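Subject: Re: [Grevdale Swap] The mixed bin, and what to do with single shoes
From: Nuala Ó Briain
Date: Thursday, September 19, 2024

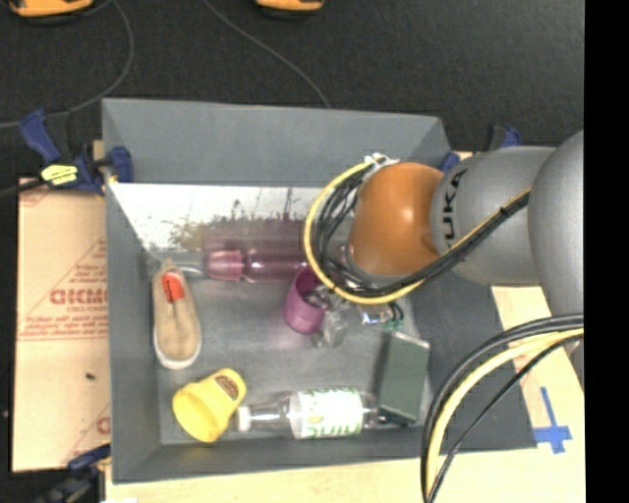 Hi all, and thank you Jarlath for getting this going again! I have been thinking about the mixed bin ever since the August swap, and I'm more excited about it than any grown woman should be about a box of odds and ends.

First, a yes to keeping it. I know some of you would like everything sorted onto tables by type, and for plates and books I agree completely. But the bin is where people slow down and rummage, and rummaging is half the fun. My best finds in 3 years of swaps all came out of it (the lemon squeezer! the egg timer that still rings!). A plain gray tub with a cup, a drink bottle and a shoe in it pulls people in far better than a neat row does.

Now to your questions.

Jarlath Lenihan wrote:
> 1. Do we still take cups and bottles in the mixed bin, or should
> they go with the kitchen things?
> 2. What about single shoes? I had two phone calls about this.
> 3. Is one bin enough? Genowefa thinks we should have a second one
> by the door for drop-offs.
> 4. Can somebody write up how to clean plastic bottles? People keep
> asking me and I just say "soap."

1. Plastic cups and bottles, yes please, in the bin. Glass and china, no, those go to Gearóid's table and get wrapped. I'd love to see more of the bright plastic ones. Kids go straight for pink and purple, and a purple cup costs us nothing and makes somebody's whole morning.

2. Shoes. Pairs should be tied together by the laces or held with a rubber band, and they go on the rack. A single shoe can go in the bin with a paper tag on it saying "looking for my other half," and we keep it for one swap. Last year two of them got matched up that way and I nearly cheered out loud. After that it goes in the craft box, where Gráinne turns them into planters. If you haven't seen her planters, ask her to bring one. The one with thyme in it is gorgeous.

3. I'm with Genowefa on the second bin. Same size if we can get it, so that they stack in my car. Put heavy stuff in first and bottles along the side, lying down with the caps on, and you fit a surprising amount in.

4. Bottles! I can do better than soap, a little. Take the cap off and wash it separately, and get an old toothbrush into the threads. Fill the bottle with warm water and a spoonful of baking soda, leave it overnight, then rinse until you can't smell anything. Let it dry upside down with the cap OFF for a full day. Cloudy plastic won't come clear again whatever you do, but it is fine for paintbrushes or watering seedlings, so please bring those too. Anything cracked stays home.

One more thing, the bins themselves. They scuff and go a bit dull on the bottom and I don't think we need to worry about it. I wipe them down with dish soap and an old towel before they go back in the garage.

I can be there early to set up, and I have room in the car for the bins and the folding rack, though not for the long table. Can someone with a roof rack take that? Gearóid, was it you last time?

So looking forward to this one!

Nuala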